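Cell notes: the simulated twin of the Uvel bench, and how we keep it in line

The tube task on the Uvel bench now has a working twin in simulation, and the twin gets the same upkeep as the real arm. Several readers asked what that upkeep consists of, so these are the notes from July.

The setup is small. One arm, a two-finger parallel gripper, a sensor on the wrist, a wooden table, a clear tube, and tennis balls that have to end up in the tube. The scene file is called Dabbas and lives in the Stimness repository next to the calibration scripts. Every change to the real cell gets a matching entry in Dabbas before the next batch of runs starts. We skipped that step in the spring after a fingertip swap and lost 90 runs to it, because the simulated fingers were closing on a ball that the real ones would have missed.

The routine goes as follows. First, load the scene and drive the arm to its home pose. Compare the joint values with the ones from the bench log. Second, open the gripper to full width and check that both fingers travel. Third, move to the hover pose over the table and stop there. Most of the faults we find show up at this point, with nothing in the grip and the arm standing still. A bad mounting offset on the wrist sensor is easy to see at hover and hard to see once the arm is moving.

After that comes contact. The balls get a drop test from 80 millimeters onto the tabletop. If one sinks into the wood or keeps jittering after it lands, the contact settings need another look. The tube gets its own check. Its wall is thin, and the collision shape has to be hollow. The first version of ours was a solid cylinder that only looked like a tube, and the balls sat on top of it like eggs in cups. Replacing the shape took an afternoon.

We reset the scene after every 100 episodes and restart the simulator after every 700. Memory use creeps up otherwise. The restart script is in the same folder as the scene.
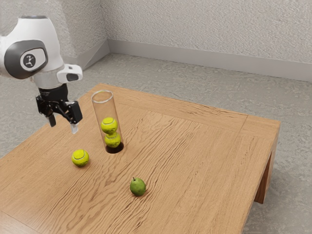

Wai-kit Wei

Two balls are in the tube and the third is still on the table, with the fingers open above it. I use a layout like this for the hover check. The pear is a distractor. It should be left alone, and a run where the gripper goes to it is logged as a wrong pick even if the ball gets placed afterward. Keep it well clear of the loose ball when you edit the layout by hand, or you will be testing two things together.

The clear tube is still the weak spot. The simulated depth data treats its wall more kindly than the real sensor does, so grasp poses near the rim should be tried on the bench before anyone trusts them. Avico is the branch with the noisier depth model. It runs slower and I have not merged it yet. If you want to try it, pull the branch, rerun the home and hover checks, and put your joint values in the log with the others.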